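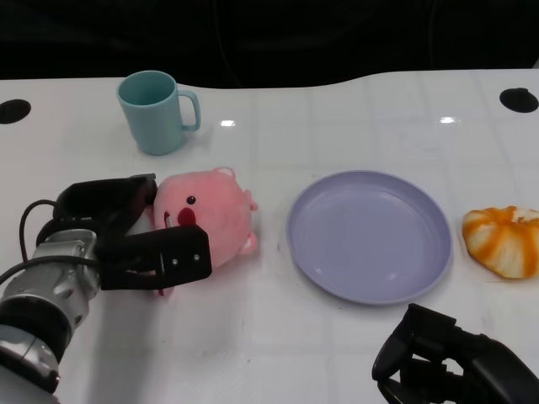

Section 8. Keeping a glossy white top usable

The leaflet packed with the Wanimlow table says the surface "needs no special care." I'd treat that as sales copy. A glossy white top shows every ring, crumb and thread of fuzz, and people who buy one should expect to wipe it more often than they wiped the last one. The steps below are for a table in daily use, with drinks and children's things on it.

8.1 Before you start

You'll need two soft cloths, a bowl of warm water and plain dish soap. The Zimo spray sold as a companion product is optional. I tried it beside soapy water for most of June and couldn't tell the halves apart, though it does smell nicer.

CAUTION: Don't use scouring powder or the rough side of a sponge. Gloss that has gone dull will not buff back, whatever the bottle says.

8.2 Clearing the top

1. Take off anything that holds liquid first. Lift mugs by the handle and carry them straight to the sink, even the ones that look finished.

2. Take off soft toys next. Shake them over the floor or a trash can, never over the table.

3. Look along the surface from a low angle with a light on. Sticky patches that vanish from above will show up as dull spots.

4. If your top has round holes near the edge, brush crumbs away from them before wiping. Wiping first pushes the crumbs in.

Note: Tops with a pale tile pattern are supposed to hide marks. They hide pencil, a little. They do nothing for tea.

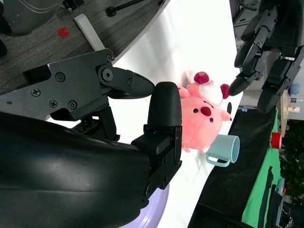
2 min read

8.3 Mugs and plush toys on the same table

A light blue mug lying on its side next to a pink plush toy, close to the dark edge of the table, is a fairly ordinary arrangement in a house with children, and a poor one if there's anything left in the mug. The usual advice is to give each thing its own spot. I have my doubts about spots. Tae-yang Song laid out a full set of coasters and mats for his kids, and inside a week the mats were beds for the animals.

What has held up better:

1. Stand the mug up before you do anything else. If it won't stay up, check the base for dried drips.

2. Feel the toy for damp patches, especially any fluffy trim, where a spill can sit unnoticed.

3. If it's dry, put it in its bin or on a shelf. If it's damp, go to 8.4.

4. Wipe under both. Plush fabric can leave fibers in a sticky ring, and then you have two jobs.

5. Put the mug back a hand's width or more from the edge. A lidded cup is safer, but check the lid yourself. "Spill-resistant" covers a lot.

CAUTION: Small bead eyes can work loose with washing. Tug each one gently before the toy goes back to a young child. A care label reading "safe for all ages" describes a new toy.
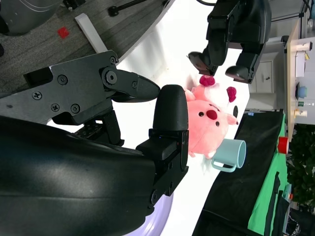 8.4 Damp or stained plush

Blot first, with a dry cloth, pressing and lifting. Then:

1. Mix a few drops of dish soap into 200 ml of cool water.

2. Dab the stain from the outside in. Go lightly on dark red or black parts – the color may move into the pale fabric around them, and I wouldn't trust a colorfast claim until I'd tested a corner.

3. Dab again with clean water.

4. Press in a towel and leave to dry in moving air. Turn it over halfway through.

Drying times on packaging run short. The Nazarenko toy guide promises dry by bedtime. Eun-seong Seok timed a round, heavily stuffed one at 19 hours, with a fan, and the middle still felt cool.

Note: Don't set a damp toy back on the table to dry. The finish may survive it, but dye can transfer, and on white you will see it.

8.5 Finishing

Wipe with soapy water, then plain water, then dry with the second cloth. Skip the polish. It makes the top slippery, and a mug that slides is one more thing to mop up after.

Filed under: Home Manuals > Tables & Surfaces

Related guides
Section 7: Leveling the legs
Section 9: Moving the table without scratching it
Cirnidar storage bins: are the lids worth it?
Getting tea out of almost anything

We use cookies to remember your settings and see which guides get read. Accept all | Manage choices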